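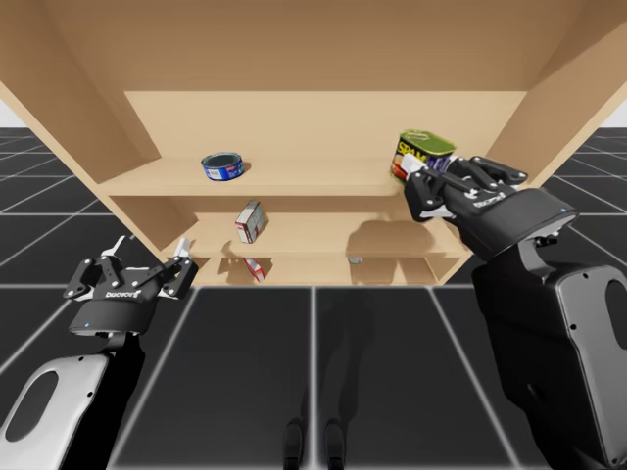
4.2 Évaluation du module de rangement Plarkell

Le module Plarkell, commercialisé par la société Etemix, est vendu comme une extension logicielle pour cellules à deux bras. Il comprend un planificateur de saisie, une bibliothèque d'objets de grande consommation et un environnement de simulation. Nous avons travaillé avec la version livrée en avril, sans modification du code fourni, à l'exception du fichier de description des préhenseurs.

Figure 3. Tâche de mise en rayon simulée avec le module Plarkell. Le préhenseur droit tient une boîte de Spam au bord de l'étagère supérieure ; le préhenseur gauche est ouvert. Une boîte de thon est couchée sur la même étagère.

La tâche consiste à placer ou à retirer un objet désigné dans un meuble à trois niveaux, fermé en haut et sur les côtés. Ce type de meuble a été retenu parce que le panneau supérieur limite les approches par le dessus et oblige le planificateur à passer par l'avant. Les objets déjà présents peuvent être debout, couchés ou inclinés, comme la petite boîte du niveau intermédiaire sur la figure 3. Un essai est compté comme réussi si l'objet désigné atteint la position cible et si aucun autre objet n'est déplacé de plus de 11 mm.

Nous avons exécuté 2 783 essais, répartis sur 258 configurations initiales tirées au hasard. La durée de planification était plafonnée à 200 secondes ; au-delà, l'essai était classé en échec. Les tirages et les journaux d'exécution ont été archivés sur le serveur Tarnness du laboratoire.

Les échecs se regroupent en deux familles. La première concerne les objets du niveau inférieur, pour lesquels le poignet entre en conflit avec l'étagère située au-dessus. Le planificateur propose alors des trajectoires longues, souvent rejetées par le contrôle de collision. La seconde tient au relâchement : les doigts articulés s'ouvrent de façon symétrique et poussent parfois l'objet voisin. La documentation d'Etemix mentionne un réglage d'ouverture partielle, mais celui-ci n'est pas accessible depuis l'interface graphique et doit être saisi à la main dans le fichier de configuration.

La répartition des rôles entre les deux bras reste sommaire. Le module attribue la tâche au bras dont la base est la plus proche de l'objet et laisse l'autre en attente, préhenseur ouvert. Le passage d'un objet d'une main à l'autre, annoncé au catalogue, n'a pas pu être testé avec notre licence. S. Wogan a adapté le protocole de Magalhães pour cette partie et les essais correspondants seront menés séparément.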